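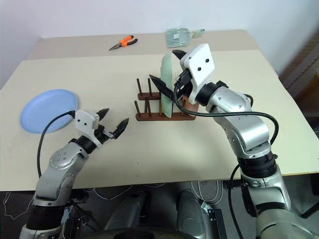 4 min read

The Second Pair of Hands

Vanderleia Medeiros had washed, racked and put away plates at Podarham for 14 years, and on the morning of the training she was asked to describe how she did it.

"I pick them up," she said.

Ognjen Grgić wrote this down. He had come from Rilach with a laptop, a two-armed robot and a pair of pliers with orange handles, which he kept where he could reach them. He was polite to the point of illness. He asked whether she picked them up by the edge or by the middle.

"By the plate," said Vanderleia.

They had given the robot a table of its own in the back office, a little wooden rack with pegs, and a few plates in the sort of colours you buy for a toddler. None of it looked like the canteen. The canteen had a machine the size of a hearse and 1568 pieces of white crockery, according to the inventory, which Vanderleia had always considered a work of imagination. But Ognjen said one had to start somewhere, and where one started was apparently a green plate.

The right arm went over to it like a man approaching a strange dog. It put one finger in front of the plate and one behind and had a think. The left arm held its fingers apart over the table and waited to be told.

"Is it stuck?" said Isla Ellery, who managed the site and had promised head office a result by October.

"It is planning," said Ognjen.

"I had a lad like that," said Vanderleia. "Summer job. Lovely manners."

Isla laughed, then remembered she was the one who had signed for the thing, and stopped.

The letter about it had gone up on the noticeboard the week before, between the fire drill and an advert for a pram. It said that no roles would be lost and that colleagues would be freed for more rewarding tasks. Rok Leka, who did the pans, had underlined "rewarding" in biro and written "how much" next to it. The letter stayed up. Rok got two replies, both in different handwriting, both rude.

What Vanderleia had been freed for, so far, was standing beside a table. She was paid the same for it and her back had never felt better, and she resented it more than she could explain to her sister on the phone. By the third day she had stopped looking at the clock and started looking at the fingers.

"It's coming at it too flat," she told Ognjen.

"Sorry?"

"The blue one. You can't go at a plate flat on a table like that. You want to tip it up at the edge first. Get under the lip."

He typed for a while. She ate a biscuit. He asked if she would mind showing him again, slower, and then slower than that, until she was picking up a plate at the speed of a church procession and could no longer remember how it was done.

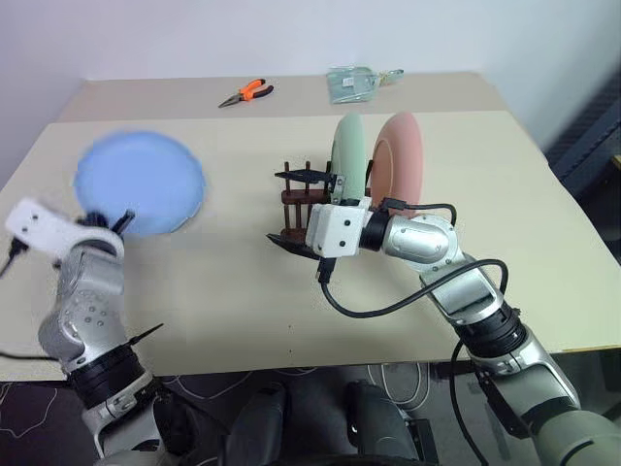
"You see, now I can't do it either," she said. "You've broken me."

Ognjen apologised. He said it happened to everybody who was asked, and that at Prodcombe, where he had been before, a baker called Angeliki Stergiou had lost the knack of plaiting a loaf for nearly a month.

"Did she get it back?"

"Oh yes. She works for us now."

Vanderleia turned this over while the right arm fussed about at the rack. She had supposed there were two ways the business could end, and that in both of them she was at home with the radio on. Working for Rilach hadn't been on the list. She looked at Ognjen's shoes, which were good ones.

"What does she do for you?"

"She tells us when it's coming at it too flat."

At half past two Rok put his head round the door, still in his rubber apron, and wanted to know how long the new starter's probation was. He watched the arm for a bit. He said that at that rate it would be done with lunch by Christmas, and that they had nine crates of cups backed up in there and the Ivanov lot were in for a conference and wanted the china with the gold rim.

"Who's on the racks?" said Vanderleia.

"I am. Also on the pans. I've been freed up."

Vanderleia was already rolling up her sleeves. Isla, from the doorway, said that strictly speaking she was allocated to the project until four.

"Then put me down as planning," said Vanderleia, and went to do the cups.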